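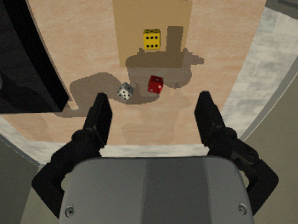

Do I need to book at Brestance? For dinner, yes, and I'd do it a couple of weeks out if you want a window seat. Lunch is walk-in only, and I've never waited long. If you do get stuck in the queue, take a leaf out of my book and bring something to fiddle with. Three dice on a round tabletop will keep a hungry family going for ages (loser buys the garlic bread!).

What should I order the first time?
The lamb shoulder, no question. It's $265 for the big banquet that feeds the whole table, but you can get the lamb on its own and still have room for the flatbread. I'm also very fond of the charred cabbage, which my kids won't touch, so more for me.

Is Ledesma the same owners?
Same family, different kitchen. Ledesma is the little wine bar next door and does snacks until midnight. I like to start there with the olives and a glass of something cold, then wander over. 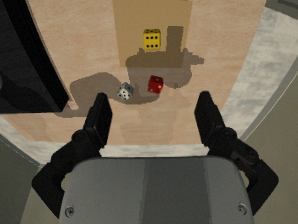
Dice on the tabletop and a gripper above it.

Can vegetarians eat well?
Better than you'd think from the menu! Ask for the set of 2 veggie mains, which isn't written down anywhere. They'll also swap the yoghurt for tahini if you don't do dairy.

What about parking?
Don't bother with the street after 6 pm. I use the car park behind the old theatre and walk back through the lane,

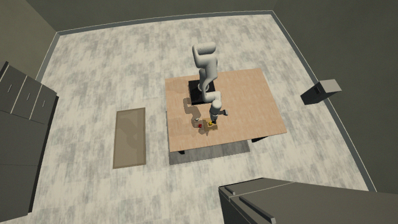 and if it's raining there's a covered bit most of the way along. The tram stops closer, if you don't mind the crowd.

Do they cater for big groups?
There's an upstairs room called Litov. You have to ring for it, as the website won't take the booking, and September fills up early. Bring your own cake if you like, they only charge for the plates.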